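The Gold Jacket Problem
How I finally sorted the clothes I can't fold, can't hang and can't give away

Apr 19, 2023

I own one gold satin jacket. It has a stand-up collar, a dark lining and big fluffy black cuffs that look like something a Russian count would wear to a roller disco. I bought it at the weekend flea market in Wellelitz, where I'd gone to buy a lamp. I have worn it twice, and one of those times was to take out the recycling on New Year's Eve.

I bring it up because that jacket is the whole reason my closet doesn't work. Everything else in there behaves. Shirts hang, jeans fold, sweaters go in the drawer and stay put. The jacket slides off every hanger I've ever given it and takes its neighbors along for the ride. Fold it and it slithers open again. Shove it on a shelf and the cuffs shed their dignity all over my black cardigans.

So last week I pulled it out, along with everything it had been living on top of, and did what I do every spring and again in September. I dumped it all on the bed and had a good long stare.

The bed is the only place this works for me. I've tried the floor (the knees!) and I've tried the dining table, but there's something about needing to sleep that night that keeps a person moving. My rule is that anything still on the sheet at bedtime gets dealt with before I'm allowed a pillow. I've broken that rule a few times and slept on the couch under a raincoat, but in general it's a good rule.

I start with the shiny stuff. Satin goes down first, spread as flat as it'll go, front side up with the sleeves wherever they want to be. You can't judge satin in a heap. It always looks either fabulous or ruined, depending on the lamp, and you need to get your hands on it to know which. Mine was wrinkled from collar to hem and I wasn't surprised one bit.
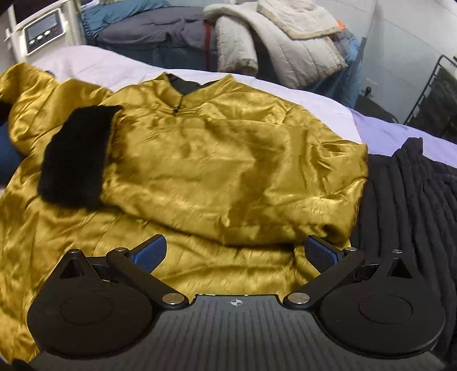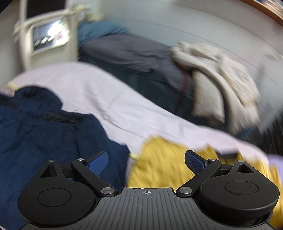
Mid-sort: the gold satin and its black cuff in the first picture, navy and mustard in the second.

Wrinkles in satin scared me for years. I once put an iron straight on a blouse and got a shiny patch the exact shape of the tip, and after that I just wore things creased and stood in dim corners at parties. Then I took an evening class at Gonitwood, the fabric shop with the squeaky stairs, and learned to turn the thing inside out, lay a cotton dish towel over it and keep the iron on its coolest setting. Steam from a few inches away is even better. Go slow, let it hang, walk away. The walking away is the hard part for me - I want to poke at it.

Fur cuffs, even the fake kind, want no heat at all. I give mine a shake outdoors and then a going-over with a soft brush, the kind sold for babies. Brush with the pile, then against it, then with it again. It's weirdly soothing. I did both cuffs while listening to an entire radio play about a lighthouse.

After the showoffs come the dark things, and this is where I slow down. Navy and black are the same color in my closet. They're the same color in my hallway, too, and I've left the house in what I thought was a matching outfit more times than I'd like. Against a pale sheet, though, you can tell them apart right away. I never buy dark bedding anymore for exactly this reason. Call it a professional tool.

Anything ribbed or corded gets folded, never hung. Hangers leave those little shoulder horns, and the ridges stretch out and don't come back. Denim can go anywhere, bless it. Mustard yellow gets its own paragraph in my heart, because I keep buying it and it keeps making me look like I have the flu. I'm keeping it anyway.

As for the storage question, I caved and spent money. Orneck makes a padded hanger with a grippy velvet top, and I paid 29 dollars for a set, which felt silly right up to the moment the gold jacket stayed on one overnight. I zipped it up to the neck first, which helps a lot with anything slippery. Then it went into a cotton garment bag from Wojcik, a long one with room at the sides so the cuffs don't get squashed.

I looked at plastic bags too, and they're cheaper, but satin gets a funny smell in plastic by the end of summer. If you don't want to buy a bag, an old pillowcase with a hole snipped in the closed end does the job. I used one for years. Mine had ducks on it.

The jacket now lives at the far left of the rail, next to the winter coats, who are heavy enough to hold their ground. I'm thinking of wearing it to my cousin's barbecue.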